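Fairclough Building Notes > Fittings and Storage > Lockers

Grey two-tier lockers: locks, keys, vents and handles

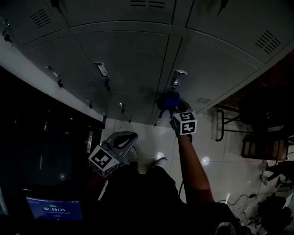 Danish Farooqui wrote in after the last issue to ask whether a key left in a locker door should be treated as a sign that the locker is free, and whether the ventilated doors are meant for wet clothing only. The answer to the first question is yes, with one exception given below. The answer to the second is no. Both points came up often enough in the March survey replies that the locker section is being reissued in full, with the parts on locks and handles rewritten.

Scope

The notes cover the grey metal lockers on the ground floor and the matching run on the second floor, 60 compartments in all. They don't cover the coat cabinets by the Plutimano room or the parcel boxes at the side entrance. Those have combination locks and a different set of rules.

All 60 compartments were ordered from Jernberg as a single lot. The locks came separately from Gunus and were fitted on site. The distinction matters when reporting a fault, as a bent door and a sticking lock go to two different suppliers under two different order numbers. Please say in the report which part has failed.

Keys

A locker in daily use should have its key removed. A locker not in daily use should have its key in the lock. The exception is a locker with a yellow tag on the key, which is held for repair and should be left alone even if the door opens normally.

Each lock was supplied with two keys. One hangs in the door when the locker is free, and the other is kept in the key cabinet under the same number. The last check found 39 locks with both keys accounted for. The remaining locks have one key each, and replacements are being cut in order of compartment number. Until this is finished, a lost key on a single-key lock means a new cylinder, and that takes longer than a cut key.

The number stamped on the key is the lock number. It does not match the number on the door. The locks were fitted in the order they came out of the box, and the two series have never lined up. The list on the inside of the key cabinet gives both numbers side by side. When asking for a spare, quote the door number and let the list do the rest.

Keys should go in straight and all the way before turning. Most of the bent keys returned in the past year were bent at the shoulder, the usual result of turning a key that is two or three millimeters short of full depth. Do not use the key to pull the door open. It is thin, and the cylinder is held by one nut.

Do not add a heavy key ring to a key that hangs in a door. The weight swings each time the next door closes, scratches the paint below the lock and, over time, loosens the cylinder in its hole. A plain paper or plastic tag is enough.

Locks

The lock is a cam type. A quarter turn moves a flat steel arm behind the edge of the locker body. If the key turns freely and the door stays shut, the arm has probably come loose from the cylinder and is resting in the closed position. Forcing the door at this stage bends the arm and the lip it sits behind. Report it and leave the contents where they are. The repair takes a few minutes with the right screwdriver and a good deal longer with a bent lip.

If the key is stiff, the first treatment is dry graphite, one short puff into the keyway, followed by ten or so turns of the key with the door open. Oil is not to be used. Several locks on the ground floor were oiled by well-meaning users, and the oil has since collected dust and set into a paste. Those cylinders have been removed and cleaned in solvent. Two could not be saved.

If graphite does not help, check the alignment of the door. With the door closed and unlocked, the gap along the lock side should be even from top to bottom. A gap that narrows toward the bottom indicates a dropped hinge, and in that case the lock is sound and the arm is rubbing on the body. Lubricating the cylinder will change nothing.

Handles

The pull handles are fixed from behind by two screws, reached with the door open. They work loose with use, the upper screw first. A handle that rocks can be tightened with a number two cross-head driver, one half turn at a time, stopping when the movement is gone. Overtightening pulls a dimple into the door skin that cannot be pressed out again.

A drop of medium-strength threadlocker has been applied to the screws on the second floor as a trial. After 156 days none of the treated handles had moved. The ground floor will be done in the same way when the lockers are next emptied. Anyone who tightens a second-floor handle before then should note the door number, as the seal is broken once the screw turns and the adhesive has to be renewed.

Pull at the handle, and close the door by pressing it flat near the lock. Pushing the door shut from its top corner twists it slightly. The upper doors suffer more from this than the lower ones, simply by being at hand height.

Vents

The vents are there for air exchange in general and are useful for anything stored longer than a day. Shoes, gym clothes and lunch bags are the usual cases. Wet items are allowed in any ventilated compartment if they have stopped dripping. Items that still drip should go on the drying rail first. Water standing on the floor of a compartment gets under the paint at the folded seam, and the rust shows up months later on the outside.

Do not cover the vents from inside. Posters, mirrors and magnetic shelves are the common offenders. A magnetic shelf may be used on the side wall, up to a load of two kilograms. Stickers on the outside of the doors are not permitted, including on compartments with a long-term user, as the adhesive lifts the top coat when removed.

Dust collects on the lower edge of each slot. A dry paintbrush clears it. A damp cloth pushes it through to the inside, where it stays.

Cleaning

Doors are wiped with a mild detergent solution and then with clean water. Abrasive pads leave dull patches on the grey finish that are visible in side light. Shoe marks along the bottom edges of the lower doors come off with a white eraser. The space under the bottom tier is vacuumed with the narrow nozzle, and keys are found there regularly. Found keys go to the key cabinet in the envelope on the inner shelf, with the date and the floor written on it.

Contents are not touched during cleaning. Compartments with the key in the door may be opened and wiped inside at any time, so nothing should be left in them overnight.

Allocation

Day use needs no request. Take a key, use the locker, empty it and put the key back in the door before leaving. Long-term use is entered in the book next to the key cabinet, with name, extension and door number, and runs for 4 months at a time. An entry not renewed by its end date is treated as closed. The user gets one message, and two weeks later the compartment is opened with the spare key and the contents are bagged and labeled.

Users who cannot reach the upper tier comfortably, or who find the lower tier hard on the knees, may ask for a swap. Swaps are handled by exchanging two entries in the book and two keys. The lock stays with the door.

Fault reports

Give the door number, the floor, the part (door, hinge, handle, lock or key) and whether anything is inside. Reports that say only that the locker does not work are returned with a request for the same four items. Second-floor reports go through the Fairclough desk as before.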